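Neston Household Help
Home > Kitchen > Bottles, cups and flasks

Scuffs on a cream bottle, and is a plain plastic cup worth keeping for hot drinks?

Posted by plainspout
Viewed 236 times

I have a tall cream bottle that has seen better days. The neck is shiny metal with threads, the body is a sort of off-white, and there are dark marks on it. A few thin ones run up and down near the shoulder and there's a scatter of little hooks and dots around the middle. I don't know if they're scratches or something that rubbed off on it.

Every page I find says baking soda. Every single one, and they all read like they were copied from the same page. Has anyone here tried it on a light bottle and looked at it in daylight afterward? I bought a tube of Flisaseck paste last January on the strength of a glowing write-up and all it did was turn the finish on a different bottle dull in patches. So I'm not in the mood for miracles.

Second thing, and I'm putting it in the same post so I don't have to make another one. My sister in Plelevthorpe wants me to throw out my plastic cups and says they make everything taste of soap. I think she washes hers with too much soap. The one I use is a pink tumbler, no lid, nothing special.

The bottle as it is now, cap off:

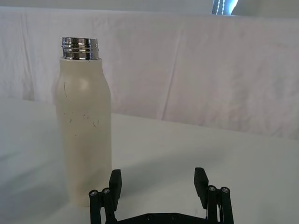 Replies (sorted by votes)

Reiko Onishi
36 votes

Before you put anything on it, find out which kind of mark you have. Drag a fingernail across one of the dark lines. If the nail catches, the coating is cut and no paste will bring it back. If it glides over, you may only have something sitting on the surface, like rubber from a bag strap or metal from a sink.

For marks on the surface I'd go in this order and stop as soon as something works:

Warm water, dish soap, soft cloth. Give it a fair try, two minutes on one spot.

A white pencil eraser, the soft kind. It does better than you'd think on rubber marks.

Baking soda mixed with water to a thin paste, on a fingertip, near the base first. Let it dry and look at that patch by a window before you go any higher.

You're right to be suspicious of the baking soda pages. It is a mild abrasive. On a shiny coating it can leave a cloudy spot, and on a matte one it can leave a shiny spot, and both look worse than a scratch. I have done the second one myself on a Nomura flask and I still see it every morning. I would skip melamine sponges on a colored bottle for the same reason.

Leave the metal neck alone apart from soap and a soft brush in the threads. Coffee residue collects there, and if your drinks taste off, I'd look at the threads and the cap seal before blaming the bottle.

About the cups. Plastic does hold on to smells, some kinds more than others, and a scratched inside holds more. That doesn't mean yours has to go. Fill it with plain cold water, leave it 8 hours, and drink the water. If it tastes like water your sister has lost the argument. Hot drinks are a separate matter. Look underneath for a maker's mark or a temperature, and if there's nothing there, keep it for cold. A cup like this one is fine for juice or for rinsing after you brush your teeth, and I wouldn't ask more of it:

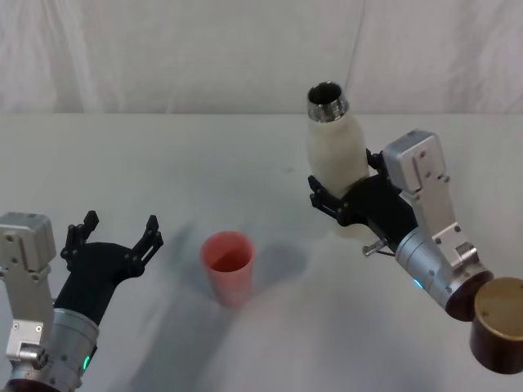
Dunmore_k disagrees with the cold-only rule and says tea has gone into plastic tumblers at their house for years with no trouble. Maybe so. But "no trouble" is what people say about a cup until it goes soft at the rim, and a cup costs next to nothing to replace.

tillyrag
2 votes

just put stickers on it

seriously though toothpaste worked on mine. white paste, old t-shirt, rub in circles. came up like new

Comment from Reiko Onishi: What color was yours, and was it painted or bare steel? Toothpaste on bare steel is a different job.

Comment from tillyrag: bare i think. silver anyway

Comment from plainspout: Then it doesn't tell me much about mine.

grantham_oddjobs
8 votes

I'd leave the marks. They don't affect what's inside, and the chance of making it worse is a lot bigger than those cleaning pages let on. Most of their before and after shots are taken in different light anyway. Check the bottom of the inside with a flashlight and smell it. If that's clean, use it.

No opinion on the cups except that dishwasher tabs leave a taste on plastic and a hand rinse afterward takes care of it.

Update from plainspout

Did the fingernail test. It catches on a couple of the hooked ones in the middle and slides right over the lines by the shoulder, so I guess I have both kinds. I'll try the eraser up top and leave the rest. The cup is sitting on the counter full of water until bedtime. My sister has been told there is a test and she says she doesn't accept the test.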